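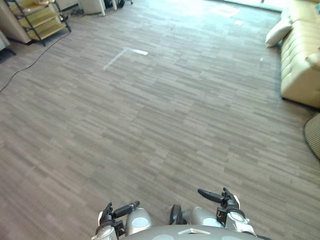
Gray plank flooring with daylight from the far side.

Slot limits need a width, and ours is too narrow

Opinion — November 2022

The slot limit on Drellside reservoir lets an angler keep a walleye only if it falls inside a four-inch window. Everything above or below goes back. The rule was copied from Warkby, a colder and deeper lake with slower growth, and it has not been adjusted for the water it now governs.

A slot works by moving harvest onto fish of a chosen size. The width of the window decides how long a fish stays legal. At Warkby growth is slow and a walleye may spend several seasons inside it. At Drellside the same fish passes through much sooner, so the pressure lands on one year class at a time. When that class is weak, anglers handle a large number of short fish to find one they can keep.

Handling has a cost. Released fish do not all live, and the losses go up with water temperature and hook depth. In July the surface at Drellside is warm down to 12 feet, and most of the boats are fishing shallower than that. I kept a log this season: 162 walleye landed, 8 inside the slot. The rest were released, more than a few of them hooked deep. A log from one boat is weak evidence, but it is the kind of evidence a creel survey could check at low cost.

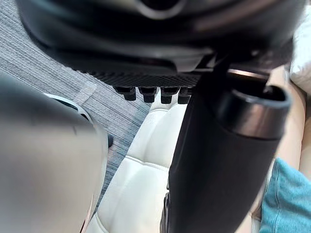
Would a wider slot mean fewer big spawning fish?
That depends on which end is moved. Lowering the bottom of the window leaves the upper limit where it is, so large females keep the protection they have now.

My proposal is to lower the bottom end by two inches and cut the daily bag by one fish. Total harvest might stay close to where it is. The number of fish handled per fish kept should drop, and that ratio is what the present rule ignores.

The usual objection is that anglers fishing both lakes want one rule to remember. I give this some weight. Still, Imrie and Grokholm have had different bass limits for years — they share a boat ramp road — and a sign at each launch has been enough. A regulation should be matched to growth rates first and to convenience second. The survey data should be collected before the next rule cycle opens, starting with the warm months.

14 comments | 31 shares

Contact the editor | © All rights reserved | Back to top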